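Revised Working Rules for Simulated Assembly Tasks

December 31, 2025

Over the past year I have been asked several times to set down in one place the rules that our group follows when it builds and reviews assembly tasks in simulation. The rules have existed in meeting notes and in the memory of the people who wrote them. Neither is a satisfactory home. The text that follows reflects the version agreed in December, and it replaces the shorter list I posted on this site when we began the Skemus project.

The first rule concerns naming. Every part in a task must carry one name, and that name must be the same in the task file, in the written instruction and in the review form. Colors may be used in the written instruction, but a color may not serve as the only name of a part. We learned this from a review in which "the yellow one" referred to three different parts in the space of a single page. Jurgita Adomaitis spent most of an afternoon establishing which was meant in each case. The naming sheet she wrote as a result is now attached to every new task.

The second rule concerns starting positions. The author of a task must state the limits within which parts may be placed and turned at the start of a run. A layout that looks tidy to the author is often one that the gripper can approach from one side only. When parts lie close together along a line, the space between the fingers and the nearest part must be considered before the task is approved, and the reviewer must look at it from the wrist view as well as from the overhead view.

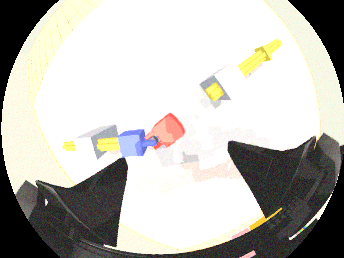

The wrist view has a rule of its own. A wide lens bends straight edges near the rim, and a reviewer who is used to the overhead view will tend to misjudge angles there. Reviewers are therefore asked not to record an alignment fault on the basis of the wrist view alone. If a peg and its opening seem to be out of line, the reviewer should open the recorded poses and compare the numbers. Only then should the fault be entered.

The third rule concerns contact. Parts that are meant to fit together must be tested for overlap in the simulator before any robot motion is added. The test is run 20 times with different starting positions, and each result is kept, including the poor ones. Cristóvão Serrano has argued that this number is too low for parts with ridges or flanges, and I am inclined to agree with him. For the time being the number stands, and authors of such parts are encouraged to go beyond it.

The fourth rule concerns appearance. Pale parts on a pale floor are permitted, but the author must declare them. There was a long discussion on this point. Mafalda Magalhães wished to forbid them altogether, on the grounds that reviewers miss them. Inês Lobo took the opposite view, since real benches are seldom arranged for the comfort of the person checking the recording. The present wording is a compromise. A declared low-contrast part must be listed at the top of the review form – a blank entry is returned to the author.

The fifth rule concerns records. A completed run is stored with the task version, the simulator version and the name of the reviewer. Runs that end early are stored in the same way. We hold more than 800 reviewed runs from the Lorente task set, and 28 of them had to be reviewed a second time for want of a version number. The review itself had been done with care in every case. The missing entry made it impossible to say what had been reviewed.

Two matters remain open. The first is the treatment of tasks shared with Fledum, whose own review form has six sections where ours has four. Purificación Peñalver is preparing a table that shows which sections correspond. Until it is ready, shared tasks should be submitted on both forms. The second is whether the overlap test should be repeated whenever the simulator is updated. My own position is that it should, at least for parts with a close fit.

Comments on the wording may be sent to me through the contact page. Please give the number of the rule in the subject line, and propose replacement text where possible.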